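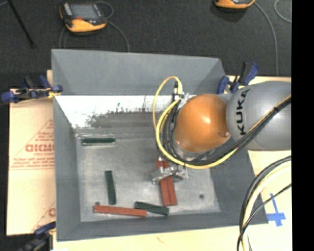
What is the best way to store wooden or plastic building blocks so they stay usable?

Keep them in one wide, open bin with a flat floor, and keep the pile shallow enough that you can see every block from the top.

The rest of this page covers how to set that up at home or in a classroom. It works for long blocks, short blocks and mixed sets.

What you need

One open-topped bin, wider than your longest block
A piece of cardboard larger than the bottom of the bin
A dry cloth and a damp cloth
Fine sandpaper, if your blocks are wood
A small box for repairs

Step 1. Pick the bin

Measure your longest block and add a few inches. A long block should be able to lie flat in any direction. If it has to lean against a wall it will slide down every time someone takes a piece out, and the corners will take the damage.

Metal bins scuff quickly on the inside. The scuffs are harmless, but run your hand over the floor of the bin once in a while and check for burrs. Plastic bins are lighter and quieter. Mine is a Clotholm and I have had it since July.

Step 2. Put cardboard under it

Lay the cardboard on the table or floor first and set the bin on top. It protects the surface underneath and gives you a place to put blocks while you sort. Leave enough showing at the sides to work on.

Step 3. Clean the blocks

Wipe painted blocks with the damp cloth, then dry them right away. Don't soak wood. Unpainted blocks only need the dry cloth — water raises the grain and you will have to sand them again.

Check the ends while you clean. Sand any rough spot with two or three light strokes along the grain. Blocks with cracks go in the repair box.

Step 4. Sort by length, then by color

Length matters more than color when people are building. Put the long ones in first, side by side, and fill in with the shorter ones. Colors such as dark green and reddish brown look alike in poor light, so sort near a window if you can.

Nisha Grewal sorts by color first for her class because the children clean up faster that way. Either order is fine as long as you stick with it.

Step 5. Load the bin

Lay the blocks flat. Two layers is the most I would use. Past that, people dig, and digging is what chips the edges. If you have more blocks than that, start a second bin.

Taking blocks out

Lift a block by its middle, with a grip on both long sides. When two lie tight together, slide one away from the other before lifting. Pulling up on one end makes the other end drag across the floor of the bin.

Upkeep

Empty the bin every 8 weeks and wipe out the dust. Go through the repair box at the same time. Wood glue needs a full night in a clamp before the block goes back in.

Posted by Pankaj Grewal, Mon 13 February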